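Ditcombe Cricket Club Names Adoración Soler Head Coach and Confirms Expanded Women's Program

DITCOMBE - Ditcombe Cricket Club today announced the appointment of Adoración Soler as head coach of its senior women's team. Soler joins the club on a three-year agreement and will take charge of her first training session in June, ahead of the opening round of the Four Rivers League.

Soler arrives from Moreso, where she spent five seasons as assistant coach and had responsibility for the bowling group. Moreso reached the league final in two of those seasons and won the one-day trophy in the most recent. Before moving into coaching she played as a left-arm spinner and lower-order batter, captaining Dekham in her last two summers as a player.

"Ditcombe has a young squad that bats well and is still learning how to close out a match," said Soler. "My first job is to work with the bowlers on the last ten overs of an innings. We lost too many games there last season, and the players know it."

Ditcombe finished fourth in the league last year with six wins from 14 matches. Captain Rosalía Benítez was the club's leading run scorer with 712, including two centuries, and will continue in the role for a third season. The team as a whole made 1384 runs in the 20-over competition, its highest total since entering that event.

"I have batted against teams coached by Adoración and I did not enjoy it," said Benítez. "Her bowlers always had a plan for each of us. The squad met her on Tuesday evening and we talked for a long time about field settings, which tells you what kind of season we can expect."

Expanded squad and fixtures

The club also confirmed that its senior women's squad will grow to 30 registered players, allowing Ditcombe to enter a second team in the regional division for the first time. Second-team matches will be played on the lower ground, with first-team home matches remaining on the main field. Both teams will train together twice a week under Soler's direction.

The first-team schedule begins with an away match at Nuchit, last season's league champions, followed by a home match against Dekham. The meeting with Moreso, Soler's former club, will be the final home fixture of the season. Start time for all 50-over home matches is 11 a.m.; 20-over matches will start at 5:30 p.m.

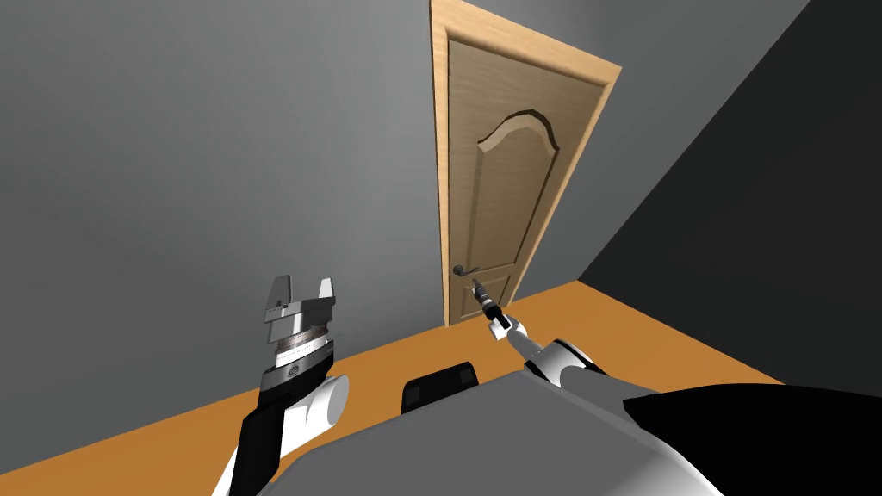

Simulated interior view showing a wooden door with an arched panel.

Selection for the second team will be open to players from the club's under-19 group as well as to new members. Trial sessions will consist of net practice, a fielding assessment and a short middle practice. Players who are not selected for either team may continue to train with the club and will be considered again at midseason.

Ditcombe will retain its current batting coach and strength coach. A search is under way for a wicketkeeping coach, a part-time position that the club expects to fill before the first match. The wicketkeeping duties themselves will be shared in the early rounds while first-choice keeper Inés Aldaw completes her recovery from a broken finger.

Attendance and membership

Last season's home match against Nuchit drew 1078 spectators, the largest crowd recorded at a women's match in Ditcombe. In response, the club will open the east bank for all weekend fixtures and extend the hours of the gate on the river side of the ground. Admission to second-team matches will be free. Season members will be admitted to all first-team home matches at no added charge, and children under 12 may enter free when accompanied by an adult.

Membership renewals are now being accepted at the club office and by mail. Members who have already renewed do not need to take any action to receive the new fixture card.

About Ditcombe Cricket Club

Ditcombe Cricket Club fields senior and junior teams for women and men and plays its home matches at the Ditcombe ground. The women's first team competes in the 50-over and 20-over competitions of the Four Rivers League.

Media contact

Requests for interviews with Adoración Soler or Rosalía Benítez should be directed to the Ditcombe Cricket Club press office. Reporters planning to attend the opening home match are asked to apply for accreditation at least five working days in advance.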